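最終更新:5月
シェア 2 コメント 2
マニュアル内を検索 キーワードを入力

Vurkside 収納ガイド 第4章 金属製ビンによる小物の一時保管と仕分け

4-1 この章の内容

この章では、机まわりの小物を灰色の金属製ビンに集め、用途ごとに仕分けて元の場所へ戻すまでの手順を説明します。棚への本収納は第5章、ラベルの作成は第6章を参照してください。

対象となるのは、文房具、テープ類、布小物、おもちゃなど、片手で持てる大きさのものです。書類や薄い冊子はビンに入れると角が折れるため、Watis 書類トレーを使用してください。

4-2 用意するもの

・金属製ビン 2個(前置き用、後置き用)
・作業台(天板が水平なもの)
・乾いた布
・中性洗剤を薄めた水と、固くしぼった布
・仕切り板(別売、品番 444)
・仕分け表(巻末の92ページをコピーして使用)

仕切り板は必須ではありません。小物の種類が少ないうちは、仕切りなしで使い始めてもかまいません。

4-3 ビンの設置

1. 作業台の上を片づけ、乾いた布で天板を拭きます。砂や金属くずが残っていると、ビンを動かしたときに天板を傷つけます。

2. 1個目のビンを、作業する人の正面に置きます。これを前置きビンと呼びます。長い辺が手前にくる向きにしてください。

3. 2個目のビンを、前置きビンのすぐ後ろに置きます。これを後置きビンと呼びます。縁どうしが重ならないようにします。縁が乗り上げていると、物を入れた拍子に片方が傾きます。

4. 前置きビンの縁を両手で軽く押し、がたつきがないか確かめます。がたつく場合は天板の水平を見直してください。厚紙などを底に挟む方法はおすすめしません。

注意:ビンの縁は折り返してありますが、角の部分で指をこすることがあります。持ち運ぶときは縁だけをつかまず、底に手を添えてください。

注記:無垢材の天板では、ビンを置いたままにすると跡が残ることがあります。長期間置く場合は、Bautista の敷きマットか、それに代わる薄いフェルトを敷いてください。

4-4 ビンに入れる前の確認

次のものは、前置きビンに入れる前に必ず状態を確認してください。

テープディスペンサー:刃の向きを確認します。刃カバーが付属している機種はカバーを付けます。テープの端は本体に軽く貼りつけておきます。端が浮いたままだと、布や紙に貼りつき、はがすときに毛羽が残ります。卓上型は重さがあるため、ビンの中に落とさず、底に置いてから手を離します。

布小物:広げたままにせず、折ってから入れます。濡れているものは入れないでください。金属の底面に水分がたまり、さびの原因になります。

おもちゃ類:突起のあるものは、ほかの物に引っかかりやすいので、なるべく上に置きます。電池が入っているものは電源を切ります。小さな子どもがいる家庭では、外れた部品がビンの底に残っていないかも見てください。

刃物、画びょう、針:ビンには入れません。ふた付きの Rarnitz ケースに入れ、別に保管してください。

液体の入った容器:ビンには入れません。のりや修正液も同様です。

4-5 小物を集める

1. 机の上、引き出し、床の順に小物を集め、前置きビンに入れていきます。この段階では種類を分けません。

2. 重いもの、角ばったものを先に入れ、底に接するようにします。

3. 布小物は重いものの横に入れます。上からかぶせると、下にある物が見えなくなり、仕分けのときに取り残しが出ます。

4. ビンの深さの半分を超えたら、いったん集めるのをやめ、4-6に進みます。残りは次の回にまわしてください。

物は片側に寄せて入れてもかまいません。側面が底に向かって狭くなっているビンでは、中央に山を作るよりも、片側に寄せて反対側の底を空けておくほうが、取り出した物を一時的に置く場所ができて作業がしやすくなります。ただし、重いものをすべて端に寄せるとビンを持ち上げたときに傾くため、移動の前に中央へ戻してください。

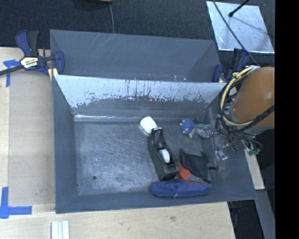 空けておく側は、利き手と反対側にすると手の動きが小さくなります。右利きなら左側、左利きなら右側です。複数の人で同じビンを使う場合は、どちらを空けるかを決めて仕分け表の余白に書いておきます。

4-6 仕分ける

1. いちばん上にある物から1つずつ取り出します。下の物を引き抜くと、重なっていた物が崩れて底や側面に当たります。

2. 取り出した物を仕分け表と照らし合わせ、戻す場所を決めます。

3. 戻す場所がすぐに決まる物は、その場で戻します。

4. 戻す場所が決まらない物は、後置きビンに移します。後置きビンの中身は翌月の見直しまで保管します。

5. 細長い物が斜めに入っているときは、両端がほかの物に触れていないかを見てから持ち上げます。テープディスペンサーは、細い先端ではなく幅の広い台の側を持ってください。

6. 前置きビンが空になったら、底の隅と継ぎ目に小さな物が残っていないか指で確かめます。クリップや消しゴムのかけらは継ぎ目に入りやすいので、ビンを傾けて片側に集めると取りやすくなります。

注意:ビンを逆さにして中身を出さないでください。天板と中身の両方を傷めます。

4-7 手入れ

内側の細かい擦り傷や曇りは、使用にともなって生じるもので、保管の機能に影響はありません。研磨剤や金属たわしで消そうとすると、かえって傷が広がります。

1. 中身をすべて出します。
2. 固くしぼった布で、底、側面、縁の順に拭きます。
3. 汚れが残る場合は、薄めた中性洗剤を布に含ませて拭き、そのあと水拭きします。
4. 乾いた布で水気を取り、継ぎ目が乾くまで伏せずに置きます。

底に穴のあるビンは、穴をテープなどでふさがないでください。のりが残り、ほこりがたまります。穴より小さい部品は、先に小袋に入れてからビンに収めます。

4-8 困ったとき

ビンの中で物が滑る
底にフェルトを敷きます。底全体に敷かず、重いものを置く側だけでも効果があります。

テープに布の毛がつく
テープの端を本体に貼り直し、布小物との間に仕切り板を入れます。仕切り板がないときは、布小物を後置きビンに分けてください。

光が反射して中が見えにくい
照明の位置を変えるか、ビンの向きを90度回します。卓上ライトは奥の側面に直接当てず、手前から照らしてください。

後置きビンがいっぱいになる
仕分け表の項目が足りていないことが多いため、空欄に項目を追加して4-6をもう一度行います。それでも減らない場合は、第5章の「保留棚」を設置してください。

次の節:5-1 棚の選び方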